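The Second Life of the Grocery Bag

When the town of Gukalcombe began its household packaging program in June, the aim was modest. Residents were asked to keep their bags, films and wrappers apart from other waste and to bring them to one of 10 collection points. The town council expected the program to appeal mainly to families who already sorted glass and paper with care.

Participation has been wider than that. Maricruz Ibarra, who directs the program, attributes the response to its simplicity. "People were willing to help before we asked them," she said. "They wanted a place within walking distance and a clear list of what to bring."

The list took two drafts. The first, printed as a booklet, was judged too long. The second fits on a card and has been mailed to 2000 homes. It asks that bags be empty, clean and free of paper labels, and it reminds readers that receipts belong in the trash.
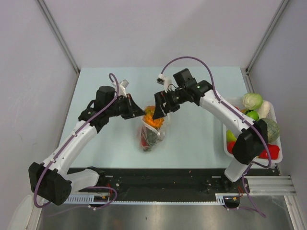

A clear plastic bag on a pale blue tabletop.

Thin plastic remains a difficult material. It tangles in sorting equipment designed for bottles and cans, and small traces of food can lower the value of a full bale. Famero, the regional processor, accepts film from Gukalcombe only when it arrives separately. The company presses it into pellets, which are sold to makers of garden edging and outdoor benches.

Shopkeepers have been asked to play their part as well. Sadia Kiani, whose grocery stands on the main square, now sells most of her fruit unwrapped and offers a small discount to customers who bring their own bags. Sales of soft fruit fell at first, she reports, and recovered once lower trays were installed.

The council will review the program after 20 months. Collection points remain open daily until 8 p.m., and replacement cards are available at the town library.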